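Last revised November 14, 2021. Maintainer: Cuiping Lu. Annotation lead: Aqeel Dhanial.

# Herard Surfaces: glossy white subset

This card covers the glossy white portion of Herard Surfaces. The matte and patterned portions have their own cards in the same folder. Read the top-level card first for naming rules and the license.

## Contents

- 2439 color stills
- 8 surface groups, numbered by site
- 6 label classes
- 2 annotation passes per still

The stills were collected at two sites, Drotia and Plarthorpe. Site is recorded per still in `sites.csv`. Groups 1 to 5 are Drotia, 6 to 8 are Plarthorpe.

## Label classes

| Class | Meaning |
|---|---|
| `plane` | white surface, flat or nearly flat |
| `rise` | surface curving up toward a lip or wall |
| `glare` | area where reflected light removes surface detail |
| `halo` | falloff between `glare` and `plane` |
| `object` | anything resting on or in front of the surface |
| `unknown` | annotators could not agree |

`halo` was split from `glare` in May. Files labeled before the split have been redone, except for group 3, where both are still stored as `glare`. Scripts that depend on the falloff should skip group 3.

## Notes on glare

Glare is labeled by lost detail and has no fixed brightness cutoff. Annotators draw the `glare` boundary where the tone stops being pure white, then draw `halo` out to where the gray evens out. Small glints on metal parts stay inside `object`.
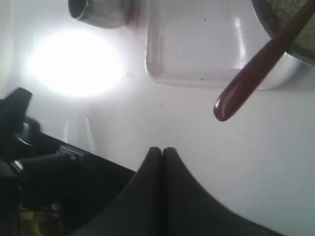 *Large round glare spot at upper left, with a faint `rise` to the left of it.*

The `rise` class causes most of the disagreement between passes. A raised lip on a white surface may differ from the plane by a slight gray only, and a basin, a sink and a tub can look alike at close range. Fixture type is therefore not labeled. Do not infer it from `rise`.

When the two passes differ on `rise`, the area goes to Aqeel for a third reading. If it is still unclear it becomes `unknown`. Do not merge `unknown` into `plane` when computing scores; the Nanayakkara baseline did this in its first run and its `plane` figures from that run should not be cited.

## File layout

```
white_gloss/
 stills/
 masks_a/
 masks_b/
 masks_final/
 sites.csv
 CHANGES.txt
```

Masks are single-channel PNG, same dimensions as the still. Value 0 is unlabeled, 1 to 6 follow the order of the table.

## Known issues

- Group 7 has a slight blue cast. Not corrected.
- Steep views are overrepresented in the Plarthorpe groups.
- Very dark `object` areas have loose mask edges where they blur into shadow.
- `masks_b` was exported with a different PNG compression setting. Pixel values are unaffected.

## Corrections

Send mask corrections to Cuiping Lu with the still name, the class, and a replacement mask. Corrections without a mask are logged in `CHANGES.txt` but wait for the next full pass.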